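# A day at Stondach, with our shopping list in hand

We have money for grippers in next year's plan and I'd been itching to see some in use before we signed anything, so in December I took the early train out to the Stondach open day.
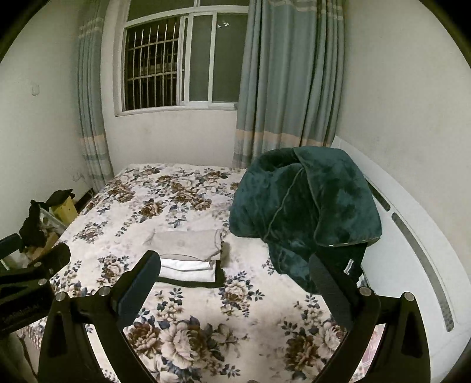

## Getting there and getting in

Doors opened at 9.30 and there was already a queue for the tea. The practice rooms are up on the first floor, past the Hutumeck stand (good biscuits, very long leaflet). You put your name down for a slot and get a proper go with the hand-held grippers, which I loved. Bedding and folded washing are exactly what we want to work on, and soft things are a lot harder than boxes! A plush blanket doesn't have an obvious place to grab it, and a folded pile wants to come apart the moment you lift one corner.

I got better in my 34 minutes, though my wrist was complaining by the end. That's going straight into our plan: shorter turns, more people trained, and a spare tool so that swapping over doesn't stop the work.

## What it might cost us

Rodus quoted 655 euros per hand-held unit, without the mount or the case. Smits will rent the same sort of thing by the month, and their person was very patient with my questions about what happens when a finger pad wears out. Pads are sold in pairs. Screws are standard, hurrah.

Things I hadn't put in our budget and now have:

- spare pads and straps, from the start
- a second charger
- storage for all the data, priced separately by both firms
- half a day's training for each new person
- postage both ways for repairs

Rodus reckons about 60 working days before the first service. Smits includes servicing in the rent but wants a twelve-month contract, and I'd like to talk them down to six.

## The afternoon

There was a talk on fixed arms after lunch, which was great fun and well beyond our means. I did ask what size of room they'd need. Ours is too narrow, so I've moved the arm to the "maybe one year" page and feel fine about it.

I'm leaning towards renting two from Smits for the spring and buying from Rodus later if we're still using them every day. Both written quotes should come by email. The Hutumeck leaflet is in the blue folder, page 70 has the table of jaw sizes.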